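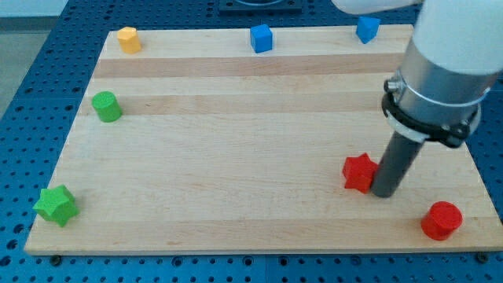 ## Session 9: Contact faults in block-pushing tasks

Reading: Tuvport cell log, entry 1424 (Lợi Lã). Bring the printout.

**Fault.** During a push the arm raised a protective stop and held position. The operator cleared it and resumed; it tripped again on the same block. Lã's entry records 2 stops in one run, both at the rod tip, neither at a joint limit.

**Cause.** The tool offset was wrong. The rod had slipped in its collar after a crash in December, and the controller still used the old length. Commanded height was above the board — actual height was not. The tip dragged on the wood, side load built up, and the force limit of 40 N did its job.

Note that the limit was set for free motion. Wilmer Nina's comment in the log argues for a lower value during approach. We will work through his numbers in class.

**What was done wrong**

- Stop cleared from the pendant with no inspection of the tool.
- Collar bolt tightened, offset not measured again.
- Crash not entered in the log until the following shift.

**Procedure after any contact stop**

1. Leave the arm where it stopped. Record pose and force.
2. Retract along the tool axis, at reduced speed.
3. Check the collar, then touch off and compare with the stored offset.

Problem set: derive tip force for a star prism pushed off center. Assume Coulomb friction.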